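Buying a unit in a converted county jail, what should I be asking?

Posted by Georges Masri

So my wife and I have been looking at a place in the old Odstead jail. The county sold it off years ago, it sat behind a chain-link fence forever, and now a developer called Hevurik is turning the two cell blocks into condos. There are 143 units planned (yes, mostly tiny) plus some offices and a coffee place in the old intake building. We toured the model on Thursday and I'll admit we both kind of fell for it. Huge walls, great light on the top floor, and it's a short walk to the train.

The unit we like is three former cells knocked together. The sales lady was very nice but pretty vague on the stuff I cared about. I asked if we could ever put in a bigger window and she said "that would go through the association." I asked who pays for the perimeter wall and got the same answer.

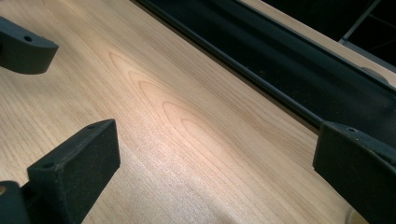 She also said the exterior is under a preservation easement, and that the deposit is refundable for 7 days after we sign. My brother-in-law thinks we're nuts and that we'll never be able to resell it. Has anybody here bought in one of these? I don't mean a loft in an old factory, I've lived in one of those. I mean an actual jail. What did you wish you'd asked?

Posted by Jihad Qaisi

I own in a converted jail, the Cillano building, so I can tell you how it went for us.

Get the easement itself, the recorded document, and read the whole thing before your refund period is up. Ours covers the outside walls, the window openings, the roofline and (surprise!) the main stair hall inside. I can paint my own living room any color I want but I can't touch the front door of my unit because it opens onto the stair hall. If yours says window openings are protected, you can forget the bigger window, and no association vote is going to change that.

Then the wall. Ask for the reserve study and look for the perimeter wall as its own line. In our first budget it was lumped in with "site features" next to the benches and the bike racks. Then a section started leaning and we all got a special assessment. Old masonry repair costs a lot, and ours had to be done with lime mortar by a contractor the preservation people approved, so there wasn't much shopping around.

Also ask your lender early. The first bank I tried wouldn't touch the building until more of the units had sold. The second one was fine with it but wanted extra paperwork on the commercial space. Find out how much of the Odstead project is offices, it matters to them.

Stuff I didn't think of: cell service is terrible behind those walls, so see if your phone works in the bedroom. And visit at night if they'll let you. Sound between units is great at our place but the hallway echoes like crazy.

Resale, I don't know. Two units on my floor have sold and neither one sat very long. I'd buy mine again, but I'd have pushed harder on the wall.

Posted by Abu Hammour

never lived in one but my cousin rented in one and said parking was the worst part, guests had to leave their cars on the street. check if you get a deeded spot or just a permit. and please pay a real estate lawyer to read the condo docs, don't use the one the developer recommends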